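Flundusetti
Thread, 8 posts

1/8
Month two of teaching a robot arm to fold laundry. The project is called Cele, I am the person who crumples the clothes, and my mother tells people I'm in computing.

2/8
How it goes: I drop a garment on the table, someone steers the arm through a fold, we save the recording. Then I mess it all up again. A good day is 20 recordings. A bad day is 2 and a long talk about sleeves.

3/8
Towels are easy. Towels are so easy that the first model, Zamano, learned nothing except towels, and treated a shirt as a towel with something wrong with it.

4/8
So now it's denim. Jeans are heavy, they have two legs with different plans, and the seams are thick enough that a grip which works on cotton slides straight off. Current pair is the stonewashed one with orange stitching on the back pockets. One leg over, one leg wherever it likes, fingers open, ready when you are.
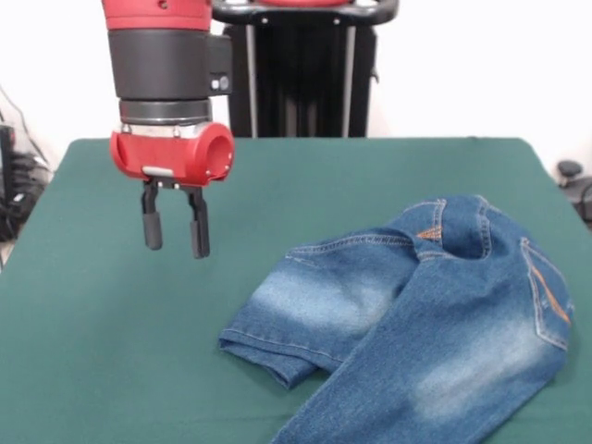
5/8
Things I have learnt about crumpling
You'd think dropping trousers on a table was random. My drops are not random. Flotach, our script for checking the recordings, compared a batch of mine and found the waistband at the far side nearly every time. I have a style, apparently. The model was learning my style.

6/8
We now have a list of starting positions and a dice roll. I roll, I look it up, I arrange the jeans to look as if I hadn't arranged them. This takes longer than the fold.

7/8
We keep the failed attempts too, labelled. Dropped the hem, grabbed both layers, folded a leg neatly on top of nothing. I'm fond of those. The label I use most is "missed pocket", which sounds like a pub.

8/8
Target for the denim set is 99 clean folds before we train again, because whoever wrote the spreadsheet didn't care for round numbers. It was me. Back to the dice after lunch, and then corduroy, if the arm and I are still speaking.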